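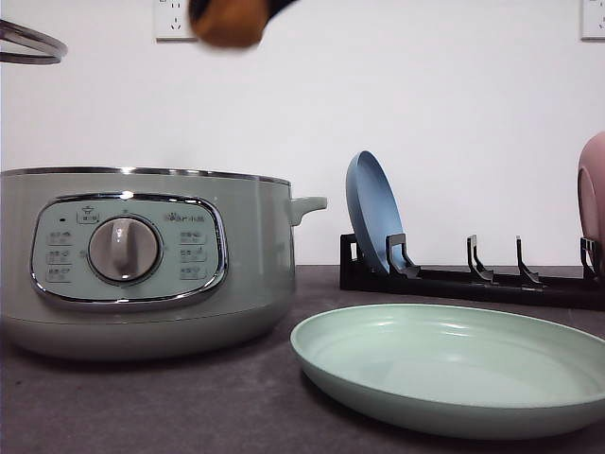
Home Forums Builds Kitchen bots Log in

stomcombe40
Arm lifts lids now. The knob still beats it – the fingertips slide off the grip. 39 tries logged. Softer tips?

Folla
Softer tips will just smear. Add a wrist joint.

stomcombe40
A wrist joint is another December gone.

e_brekke
Disagree with Folla. Slow the turn down first, it's free.

Folla
So is turning it by hand.

stomcombe40
Banned from my own thread for that. Trying slow tonight, then tips.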